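# Handing the washbasin task to the humanoid: setup and shift procedure

Applies to room attendants and shift leads at the Dondaver guest house. Read it once before your first shift with the unit, then keep it on the cart. The Nolex scheduling app is covered in a separate page.

## What changes for attendants

The robot takes the basin wipe only. Mirrors, toilets, floors and linen stay with the attendant. Time per room on the attendant's sheet drops by 82 seconds, and that time goes to inspection, which used to be done by the shift lead alone. Headcount on the floor is unchanged through August.

## 1. Prepare the station

1. Clear the rim of cups, soap and guest items.
2. Lay one navy cloth on the left side of the rim. Folded or bunched makes no difference to the grasp routine.
3. Route the cables behind the unit – never between its feet and the cabinet.
4. Check that the cabinet doors are shut.
5. Stand on your own side of the red floor tape and start the task from the tablet.

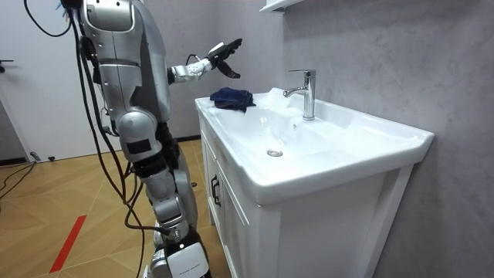

*Right arm extended over the counter, hand open, cloth on the left of the rim.*

If the hand closes without the cloth, press Hold, move the cloth toward the front corner and press Retry. After two failed attempts, wipe the basin by hand and log code 19. Do not pass the cloth to the hand directly.

## 2. Monitor the wipe

The default program covers the bowl first and the flat rim second. Stay within reach of the stop button, but other work in the room is allowed. Contact force is limited in software and attendants cannot change it.
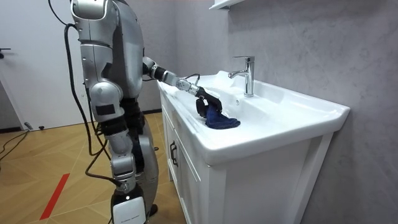 Press Hold if the cloth slips out of the fingers, if a cable catches on the handles, or if a person steps over the tape. Hold freezes the arm in place. Stop lowers it, so use Stop only when the space below the arm is free.

## 3. Inspect and sign off

Check the bowl from directly above, with the room light on. Gray-brown streaks and small spots near the drain are the usual reason for a second pass, and they are easy to miss from the doorway.

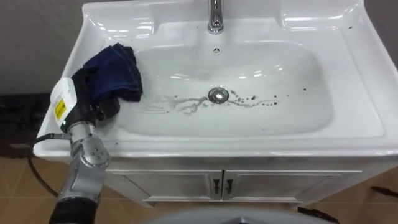 Select Repeat for marks on the floor of the bowl. Single specks on the rim are quicker to remove by hand. Sign with your own ID, and record every repeat, including those you expect to be questioned. The figures are used to adjust the program and are not part of individual reviews.

## Maintenance

- Cloths: replace after each room. Used cloths go in the Vukčević laundry bag.
- Hand: wipe the fingers with a dry Irico pad at shift end.
- Service: due at 3000 cycles, booked by the shift lead on Tuesday.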